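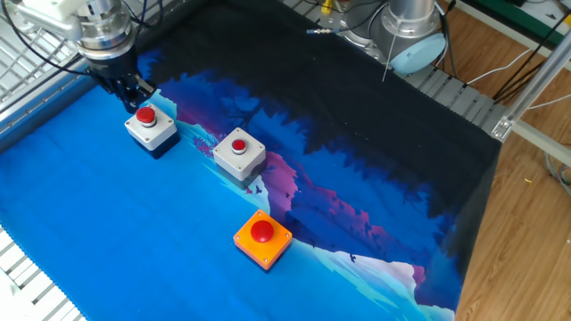

Anyone else switched off the Trumeo dishwasher buzzer?

brinepot
Wednesday, 7:12 am
Second night running the thing woke us up. End of cycle, five beeps, then five more, loud enough to hear upstairs. Manual says hold Start and Dry together. Tried it, nothing. Is there a menu Im missing?

lowtide203
Is it the older one with the dial? On ours you have to open the door first, then hold both. Close it and it chirps once. Took me two tries.

brinepot
No dial. Flat panel, came with the house. Bought in Branley if that matters, the sticker inside the door has the dealer on it.

marrowfat
Leave the buzzer on. Seriously. Ours was off for months and we kept finding clean dishes sitting wet the next morning. You want to pop the door right away or the plastic never dries.

lowtide203
Plastic never dries in any of them. Buzzer or no buzzer.

marrowfat
Disagree. Door open at the end = dry tubs. Ours are dry, go figure.

kettle_drift
Flat panel ones have a volume setting, not just on/off. Power on, hold Dry until a number shows, then tap down to 0. Might be 2 from the factory. Wait for it to go blank by itself — if you hit power it forgets.

brinepot
Number came up! Says 2. Trying 0 tonight.

oldpantry
Why run it at night anyway? Ours goes on after breakfast, done by lunch.

brinepot
Cheaper rate after 9. And I leave at 7:30.

oldpantry
Savings are pennies. I did the math once, wasnt worth the noise.

kettle_drift
Depends on your plan. Ours is less than half price overnight. Not pennies over a year with laundry too.

marrowfat
Still don't love a dishwasher going while everyone's asleep. Had a Firnon leak under the floor once, 2000 bucks by the time they pulled up the boards. Went off at 3 am and we slept right thru it.

lowtide203
That's a hose problem tho. Change the hose.

marrowfat
It was a new hose.

brinepot
Ok update. Set to 0, ran it last night, no beeps. Door button still clicks when you press it but I can live with that. Thanks kettle_drift

oldpantry
Does 0 kill the low salt warning too? Mine beeps for that and its the one I'd want to keep

kettle_drift
Not sure. Light still comes on I think. Mine hasn't run out since I changed it.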